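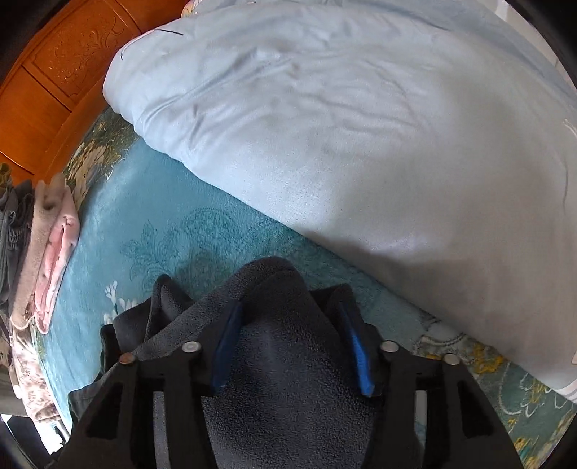 Laundry & Textiles / Folding

Folding a Fleece Top on a Bed

By Gunvor Sæther

A bed works as a folding surface if the cover is pulled tight first. Plush blankets, such as the teal one used with the charcoal fleece here, grip the nap of the garment and hold it in place. They also drag on it, so lift the fleece to move it. Do not slide it.

Before you start

Push any quilt to the far side of the bed. You need a clear area twice the width of the garment. Check the blanket for lint. Dark fleece picks up pale fibers, and a lint roller is faster on the blanket than on the finished fold.

Close zippers and empty the pockets. The garment must be fully dry — fleece folded damp keeps a sour smell.

Steps

1. Pick the garment up near the middle of the shoulders and let it hang for a moment. Thick folds in the body will mostly drop out.

2. Lower it hem first, front side down. Smooth from the center toward the side seams with a flat hand.

3. Fold one side in by a third. Lay the sleeve straight down along the body, parallel to the folded edge.

4. Repeat on the other side. The two sleeves may overlap. If the stack gets too thick at the center, angle the second sleeve outward slightly.

5. Bring the hem up to the middle of the back, then fold once more to the collar. Turn the bundle over.

Fleece does not hold a crease, and pressing hard only flattens the nap. Press lightly to let the air out and stop there.

Storage

Stack no more than 3 fleece tops in a standard drawer. For a shallow drawer, leave out the last fold in step 5 and lay the garments flat. Heavy fleece can also be rolled from the hem, but the roll opens unless it is packed against something firm.

Shelf stacking and hooded garments are covered on separate pages in this section. Last revised in March by Marjan Shahbazi.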